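Pack a Paper Bag Busy Kit

I love these kits for rainy afternoons! All you need is a brown paper bag and a few small, soft things from around the house.

Open the bag wide and fold the rim down so it stays put. Crinkles are fine, they add to the fun of rummaging.
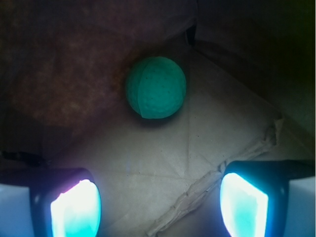
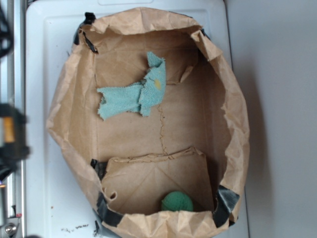

Next, pick things that feel different in the hand. A little ball, a scrap of old toweling, a big wooden button... go wild! Skip anything sharp. I swap the contents every Tuesday, and 30 minutes of play goes by in a flash.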